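Tema 9. Cómo presupuestar una célula con dos brazos (apuntes de clase)

Jeferson Rocha · Actualizado el 28 de agosto
Compartir · 40 veces compartido · 2 comentarios

Retomo donde lo dejamos, en la diferencia entre el precio del brazo y el precio de tener el brazo funcionando. Ya os conté que mi primera hoja de cálculo tenía dos filas (brazo izquierdo, brazo derecho) y que me quedé tan contento. Pues bien, cuando llegaron las cajas no tenía dónde atornillarlos, me faltaba una fuente de alimentación y el ordenador del laboratorio no tenía puertos para todo. ¡No hagáis eso!

Para el ejercicio usaremos dos ofertas. Benon vende el conjunto cerrado, con los brazos, las pinzas y la puesta en marcha. Lorkison vende solo los brazos, bastante más baratos, y lo demás corre de vuestra cuenta. Casi todo el mundo elige Lorkison en la primera vuelta y luego, al añadir filas, empieza a dudar. A mí me parece una duda muy sana. Lo que quiero ver en la entrega son esas filas, me da igual con quién os quedéis al final. 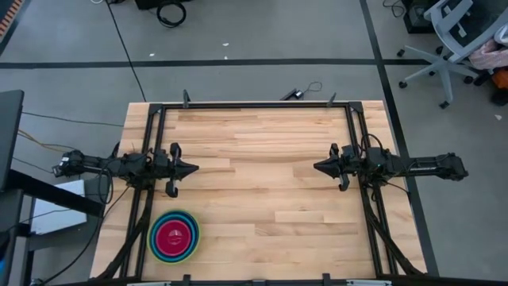
La partida de estructura y mesa es la que más se olvida, y siempre la pongo la primera. Incluye la perfilería, las escuadras, la tornillería y las horas de montaje, que también son dinero aunque las ponga un becario. Cuando los brazos van enfrentados a los lados de la mesa, como estos, hay que prever carriles en los dos costados y una barra que cierre por el fondo, así que el metro de perfil se os dispara enseguida. El tablero de listones de madera clara también tiene su fila, y no os olvidéis de los objetos de trabajo: un juego de cuencos de colores que encajen unos en otros cuesta poquísimo, pero si no está en el pedido acaba saliendo del bolsillo de alguien (del mío, normalmente).

Segunda partida, el cableado. Fijaos en la cantidad de cable que va por el suelo en un puesto así y pensad en canaletas, bridas y algún alargador decente. Yo reservo un 2 % del total y nunca me ha sobrado. Pedid los cables con holgura, por favor, que el brazo se mueve y el cable tiene que acompañarlo.

Tercera, las pinzas. Preguntad al proveedor si la punta se cambia por separado o si hay que comprar el conjunto entero. Con Nieto, que es a quien compramos los repuestos, una punta tarda 9 días en llegar, y durante esos días el puesto está parado si no tenéis otra en el cajón. Comprad la de repuesto con el primer pedido. Lo mismo para los motores de las articulaciones, si el presupuesto da.

Cuarta, los imprevistos. Aquí discuto cada año con la administración: yo pongo un 20 % y ellos me lo quieren quitar entero. En el proyecto Nustier lo gastamos todo antes de junio, casi siempre en cosas aburridas como adaptadores, una mesa auxiliar o portes.

Sobre los plazos, un apunte rápido. La estructura se pide antes que los brazos, aunque apetezca lo contrario. Si los brazos llegan primero, la garantía corre mientras siguen en la caja.

Para entregar: una hoja con las dos ofertas en columnas y las cuatro partidas en filas, más un párrafo con lo que habéis dejado fuera y por qué. Los precios de catálogo los tenéis en la carpeta de la asignatura. Si un proveedor no os da una cifra por escrito, dejad la casilla en blanco y anotadlo al lado, no os la inventéis.

Este sitio utiliza cookies propias para recordar tu sesión. Aceptar · Configurar
Contacto · © Jeferson Rocha · Volver arriba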